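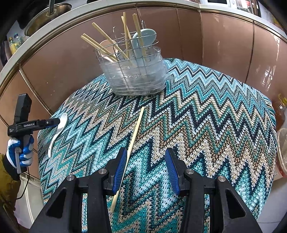
Prorden contact labeler, desktop version

Spoons are mean. I've been working with hand-held grippers for a while now, and if you want to know whether a labeling tool is any good, give it a spoon lying on a crocheted cloth and ask it when the finger first touched the bowl. A glossy white spoon, a shiny background, a busy zigzag pattern underneath, and a big black fingertip sitting right over the part you care about! That's the kind of recording Prorden was built for, and it's what I use it on nearly every day.

Prorden takes a recording from a gripper-mounted camera and marks the contact moments in it: first touch, closed grip, release. You get a timeline with those marks on it, you drag the ones that are off, and you export the lot. It's made by us at Skovel (I write the code and also answer the mail, so be gentle).

Why we mark the touch and leave the grasp for later

Most of the labeling I did before this went by the fingers. You watch the opening between them get smaller, you call the narrowest point the grasp, done. It works fine on a box. On flat cutlery it falls apart, and the reason is that people don't go straight in and squeeze. They poke first. They put one fingertip on the bowl of the spoon, nudge it a bit, turn it, and then they close. With the fingers still wide open, something important is already going on, and a policy trained on the narrow-point labels never hears about it.

So our method starts from the other end. We look for the first moment a finger and an object could be touching, and we build everything else out from there. The nudge gets its own segment. If there's a nudge and then no grip, it stays in the file as a nudge, and you can filter it out later if you don't want it. I'd keep it, personally — I think those little pushes are some of the best material in a tabletop recording.

What we found when we tried it

We ran the method on 56 recordings of utensil work: spoons and chopsticks, some standing in a holder, some lying loose on cloth. Every recording was labeled twice by hand and once by Prorden. Going through the disagreements took me almost four weeks, and I have feelings about chopsticks now.

The spoons came out well. Where the two hand labelings agreed with each other, Prorden mostly agreed too, and when it was off, it was usually early. That makes sense if you think about how a fingertip covers the bowl before it lands on it. From the camera's side those two things look very much alike. We added a slider for it (it's called "approach bias", sorry about the name) and a small nudge to the right cleaned up most of the early marks.

Loose chopsticks were harder. A thin pale stick lying diagonally under a gripper finger goes out of view and comes back on the other side, and the tracker wanted to treat the two visible ends as two objects. I spent a good chunk of June on this. The current version joins pieces that line up and share a color, and that fixes the single-stick case. It's still not happy when several sticks are crossing each other in a holder. For those I let it find the touch and then pick the stick by hand.

See-through holders were the last surprise. Wire baskets inside clear plastic give you grid lines and reflections, and then more reflections. Prorden used to put contact marks on the reflections (oh, I loved that week). We now ask it to ignore anything that doesn't move with the table, and the false marks dropped enough that I stopped being annoyed. I don't have a pretty number for that one, so I'm not going to give you one.

Patterned cloths

People ask about this a lot, so it gets its own bit. Can you use it on a patterned cloth? Yes, please do! Plain white tables make every tool look clever. A chevron pattern with dark and cream bands gives the tracker plenty to hold on to for camera motion, and that part gets better. What gets worse is the edge of anything pale crossing a pale band. If you see the outline of a spoon handle leaking into the cloth, switch on "texture aware edges" in the object panel. It slows things down a little and it's worth it.

What you get

The desktop program, for Windows and Linux
A license for two computers
The utensil label set, with touch, nudge, grip, carry and release already set up
The Fashola export plugin, which writes one file per segment and keeps the original timing
A short guide in PDF, written by me, with too many brackets in it

What you need

A recording from a camera that sees both fingertips for most of the task. Wide lenses are fine, including the kind where the corners go black. We mask those for you.
A computer with a separate graphics card if you want it to run at a decent speed. It'll run without one, but go and make lunch.
A short calibration clip, fingers fully open and then fully closed, with nothing between them. Please don't skip it. Half the support mail I get is a missing calibration clip.

Prorden doesn't care which gripper you hold, as long as it has two fingers that face each other. Three-finger tools are not supported at the moment. Suction tools aren't either, and I don't have plans for them.

How I label a recording

I load the clip and the calibration and let the first pass run. Then I go straight to the yellow marks, the ones Prorden isn't sure of, and leave the green ones alone. J and K step back and forth, and space accepts. When a finger is sitting on the spoon bowl and I can't tell whether it's touching or just hovering, I step forward until the spoon moves, then walk back to the last still frame and put the touch there. That's a convention and you may want a different one. Just write it down and have everybody on your team do the same thing — mixed conventions hurt us more than any tracker bug did.

After that I check the nudges. If a nudge and a grip are so close together that the gap is silly, I merge them with M. Then export.

Things it won't do

It won't tell you how hard anyone is squeezing. Soft pads bend, and I've been asked whether we could read force from that, and maybe somebody can, but we can't. It also won't name your objects. You type "spoon" once and it follows that spoon, but it has no idea what a spoon is.

And it won't rescue a recording where the object is behind the fingers the whole time. If a touch can't be seen, Prorden leaves a gray mark and moves on. I had a version that guessed. The guesses looked lovely on the timeline and I couldn't trust a single one, so I took it out.

Nalov users

If your recordings come out of the Nalov capture app, choose "Nalov session" in the import window and pick the whole folder. Timing and calibration come across on their own. Older sessions saved with the fisheye correction already applied need the lens mask turned off, or you'll lose a strip along the bottom, and that's exactly where the fingers are.

Buying and trying

The trial has everything in it and puts a limit on export only, so you can label a full session and see whether you like the marks. Research groups can write to us for the lab license. Send me your worst clip along with the request if you like. I'm collecting bad spoons.

Page last changed Sep 14, 2023: new approach bias default, added the note on Nalov lens masks.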